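Chapter 3
Rules for Hand-Held Grippers and Shared Work Areas

Solange Campbell and Dale Thibodeau

Learning aims

After working through this chapter the reader should be able to state what a work area rule must contain, tell a limit from a recommendation, and write a short procedure for handling soft materials with a two-finger gripper.

3.1 Why rules are written down

A rule that exists only in the memory of the operators can't be checked. The Vitham laboratory ran its first handling trials on spoken instructions, and when the records were reviewed in August, 1,809 trials had to be set aside: the operators had followed different customs on when the fingers should be closed. The written procedure that followed fills 2 pages and is used in this chapter as the working case.

Each rule in the Vitham procedure has a subject, an action and a condition. "The operator shall close the fingers before approaching a film edge" is a rule. "Care should be taken with film" is advice, and is printed in a separate column.

3.2 Terms

Shall marks a requirement. Should marks a recommendation, from which an operator may depart if the reason is entered in the log. Work surface means the top on which the object rests, including any holes or cut-outs in it. Surround means the floor and furniture beside the work surface, with any cables lying there.

3.3 Soft and thin materials

Film, bags and cloth have no fixed shape, and a grasp point chosen at the start of a trial may move before the fingers arrive. The Pokberg guide treats them as a class of their own. Approach speed is reduced, and a trial in which the film hides the object beneath it is marked as covered.
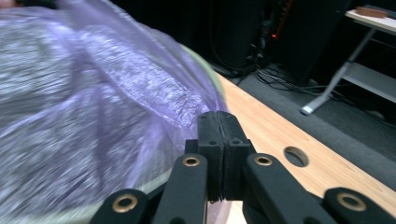 Work surface and surround

The finger pads are together, just short of a purple bag whose edge hangs over a pale green rim. Under the Pokberg guide this trial is marked as covered. The round hole in the wooden top belongs to the work surface; the cables on the carpet belong to the surround and are entered on the site sheet.

Section 3.4 sets out the site sheet line by line.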